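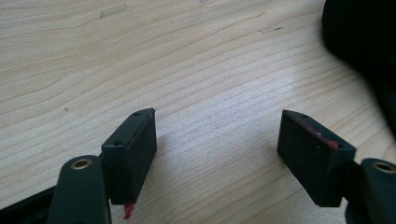 Drucken | Per E-Mail senden

Greiferbacken: Abstand driftet beim Schließen, Teile rutschen nach unten weg

Stallden

Ich baue in der Gemeinschaftswerkstatt an einem handgeführten Parallelgreifer mit zwei Fingern. Antrieb ist ein Schrittmotor mit Trapezgewindespindel, Steigung 4 mm, die Finger laufen über ein Parallelogramm. Die Finger sind dunkelgrün, oben sitzt jeweils ein messingfarbener Ring in der Bohrung. Die Backen sind schwarze Blöcke, jede mit zwei kleinen Löchern in der oberen Schmalseite.

Problem 1: Im geöffneten Zustand stehen die Innenflächen nicht parallel, sondern leicht V-förmig zueinander. Beim Schließen wird das besser, verschwindet aber nicht. Flache Teile (Leisten, Blechstreifen) werden deshalb nur an einer Kante gefasst und kippen. Runde Teile wandern unter Last nach unten heraus. Bei 300 g Prüfgewicht ist nach wenigen Sekunden Schluss.

Problem 2: Ich habe rote Masse an den Backen. Links hängt unten an der Vorderseite ein Tropfen, rechts sind Schlieren am oberen Rand und um das eine Loch herum. Ich hatte die Schrauben der Backen mit rotem Sicherungslack markiert, um zu sehen, ob sich etwas löst, und dabei zu viel genommen. Der Tropfen ist inzwischen fest. Stört so etwas beim Greifen, und womit bekomme ich es ab, ohne den Belag zu beschädigen? Der Belag ist eine dünne Gummischicht, Herkunft unbekannt, aus der Restekiste.

Bisher versucht:
Spindel neu ausgerichtet, keine Änderung.
Motorstrom erhöht, hält kurzzeitig besser, dafür wird der Treiber heiß.
Backen links und rechts getauscht, V bleibt gleich. An den Backen selbst liegt es also vermutlich nicht.

Die Lager sind einfache Gleitbuchsen, eingepresst. Spiel ist vorhanden, ich kann es mit der Hand fühlen, habe es aber nicht gemessen. Die Konstruktion lehnt sich an den Greifer aus dem Kullis-Bauplan an, dort sind allerdings Kugellager vorgesehen. Ist der Umbau auf Kugellager zwingend, oder reicht es, die Buchsen zu tauschen?

Drucken | Per E-Mail senden

Vilhjálmur Lykkegaard

Bitte zwei Fehler trennen: Geometriefehler und Spiel. Beide ergeben schräge Backen, werden aber unterschiedlich behoben.

Ein Parallelogramm hält die Backen nur dann parallel, wenn die gegenüberliegenden Lenker exakt gleich lang sind und die Lagerabstände am Gestell und am Backenträger übereinstimmen. Ist ein Lenkerpaar ungleich, dreht die Backe über den Hub. Das wäre die von dir beschriebene Abhängigkeit von der Öffnungsweite: offen viel, geschlossen wenig. Reines Spiel zeigt sich anders. Dann kannst du die Backe bei blockierter Spindel von Hand in beide Richtungen kippen, und der Winkel hängt davon ab, wo du zuletzt gedrückt hast.

Prüfung:
Spindel in Mittelstellung, Motor bestromt. Anschlagwinkel auf eine ebene Platte stellen und an die Innenfläche der Backe führen. Backe leicht gegen den Winkel drücken, Spalt oben und unten mit der Fühlerlehre messen. Danach in die Gegenrichtung drücken und erneut messen. Die Differenz der beiden Messungen ist das Spiel, der Mittelwert ist der Geometriefehler. Dasselbe bei ganz geöffnetem und fast geschlossenem Greifer, für beide Seiten getrennt. Ergebnisse aufschreiben, sonst dreht man sich im Kreis.

Wenn der Mittelwert über den Hub wandert: Lenkerlängen nachmessen, von Bohrungsmitte zu Bohrungsmitte. Dazu zwei passende Stifte einstecken, außen über die Stifte messen und einen Stiftdurchmesser abziehen (bei gleichen Stiften). Bei gedruckten Lenkern liegt der Fehler oft am Schrumpf oder an einer nicht kalibrierten Achse. Alle Lenker in derselben Ausrichtung auf dem Druckbett drucken und gemeinsam aufreiben, am besten gestapelt.

Wenn überwiegend Spiel: Buchsen tauschen und die Bolzen gleich mit. Eine neue Buchse auf einem eingelaufenen Bolzen bringt nichts. Kugellager sind bei diesem kleinen Hub nicht zwingend. Sie reagieren auf Verspannung empfindlich und brauchen saubere Sitze. Axial mit dünnen Passscheiben ausgleichen, bis der Lenker gerade noch frei fällt.

Dass das V nach dem Backentausch gleich bleibt, ist ein brauchbarer Hinweis, aber kein Beweis. Wenn beide Backen denselben Fehler haben, sieht man beim Tausch keinen Unterschied.

Zum Motorstrom: wieder zurückstellen. Eine Trapezspindel mit 4 mm Steigung ist je nach Durchmesser und Gangzahl selbsthemmend, die Haltekraft kommt dann kaum vom Motor. Mehr Strom verspannt nur die Mechanik stärker, und nach dem Loslassen geht die Verspannung ins Spiel zurück.

Zum Lack: Auf einer Vorderseite außerhalb der Greiffläche ist er mechanisch egal. Auf der Innenfläche wäre er es nicht, ein harter Punkt wirkt dort wie ein Drehlager für das Werkstück. Kontrolliere die Innenflächen mit dem Fingernagel. Ausgehärteten Lack nicht mit Aceton lösen, solange die Gummisorte unbekannt ist. Den Tropfen mit einem Kunststoffspatel abhebeln, Reste mit Isopropanol auf dem Wattestäbchen, vorher an einem Abschnitt des Belags testen. Bei den Schlieren um das Loch herum aufpassen, dass nichts ins Gewinde läuft.

Drucken | Per E-Mail senden

Ó Riain

Hatte ich auch. Kleb Moosgummi drauf, 3 mm, fertig. Das gleicht die Schräge aus. Mein Greifer hält damit über 15 Minuten lang eine volle Dose. Messen kann man später immer noch.

Drucken | Per E-Mail senden

Stallden

Rückmeldung nach der Messung. Es ist beides. Das Spiel ist auf beiden Seiten ungefähr gleich groß, der Mittelwert wandert nur links merklich. Zwei Lenker auf dieser Seite stammen aus einem anderen Druck als der Rest, das hatte ich vergessen. Ich drucke den kompletten Satz neu und reibe gestapelt auf. Bolzen und Buchsen sind bei Stivport bestellt.

Moosgummi habe ich an einem Reststück probiert. Bei Leisten funktioniert es, bei Blechstreifen federt das Teil beim Anheben, und die Position ist nach dem Greifen nicht mehr wiederholbar. Für meine Anwendung (Ablegen in eine Vorrichtung) scheidet das aus.

Die Innenflächen sind frei von Lack. Der Motorstrom steht wieder auf dem alten Wert, der Treiber bleibt handwarm. Den Tropfen nehme ich ab, wenn die Backen zum Umbau ohnehin herunterkommen.

Offen ist noch, ob ich die Backen künftig verstifte. Die zwei Löcher auf der Oberseite sitzen dafür an der falschen Stelle, ich müsste von hinten neu bohren.

Drucken | Per E-Mail senden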